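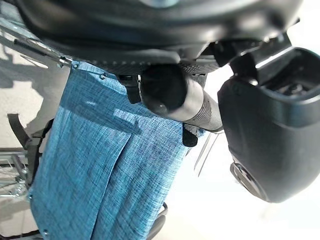
Fig. 4.1 Blue woven fabric with metal grommets along its edges.

Chapter 4: The Folding Wheelchair
Reading time: 3 minutes

I put off learning to fold a wheelchair for years, and then had to do it in a car park in October with a queue behind me. So we'll start with the cloth! The backrest and seat are slings, and once you see that, the rest gets much easier.

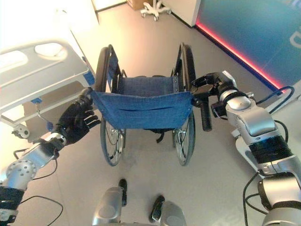

Stand behind the chair first, hands on the push handles, and get used to steering it before you fold anything. Brakes on when you stop - always.

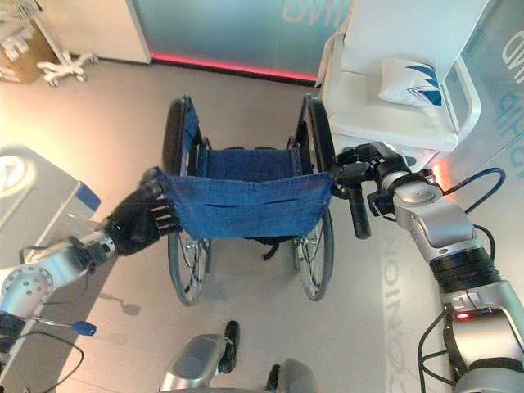
Folding begins at the seat. Take hold of the fabric at its edge and lift, and the two sides come towards each other (mind your fingers). We'll do it slowly in 4.2.

Comments
Folteseck: Did this chapter with my evening class, more than 30 of us. Good fun.
Lostance: Is 4.2 up yet?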